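Home Visits Are Back in Valham, and So Am I

2022-10-15

If you've seen me dragging a wagon of picture books and stacking cups up Lilteo Street, you already know the news! Our early learning home visits started up again, and I'm doing two routes this fall.

For anyone new to town, the program pairs a family that has a child under three with a visitor who comes by every other week for an hour. We read, we sing, we talk through diaper changes and snack time, and then we leave a bag of books until the next visit. I did this for seven years before the break and I missed it terribly (my own kids are too old to put up with my songs).

Zdenka Babić, who runs the program out of the Ploltton Family Center, told me we have 1,244 books in the lending library now, and 1,110 of them are already out in people's homes. I went in to grab a few board books for my bags and the baby shelf was practically bare. I ended up with a lot of trucks and one very chewed duck.
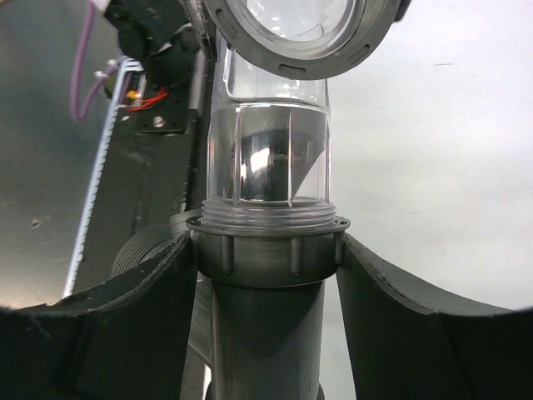 Gray pipe and a threaded coupling nut, up close.

The big change this year is for grandparents. We used to sign up only parents, but so many grandparents in Valham have the little ones all day that it seemed silly to leave them out. Costel Stojanović was one of the first to sign up back in July, and he let me quote him. "I raised three kids and I never once read to a baby," he said. "Now she brings me the book and hits me with it until I start."

Viorica Dumitrescu is leading the grandparent group, with coffee, in the upstairs room at the center. She'd love a few more people who speak something besides English at home, and the songs can be in any language you like. Mine are mostly off-key in all of them.

Marin Nikolaidis still has openings on the Milošević Road route, and I have a couple on mine. It's free, and you don't need to clean your house before we come. Stop by the front desk at Ploltton and ask for the blue form. And if you have a library bag sitting by your door from last spring, please bring it back!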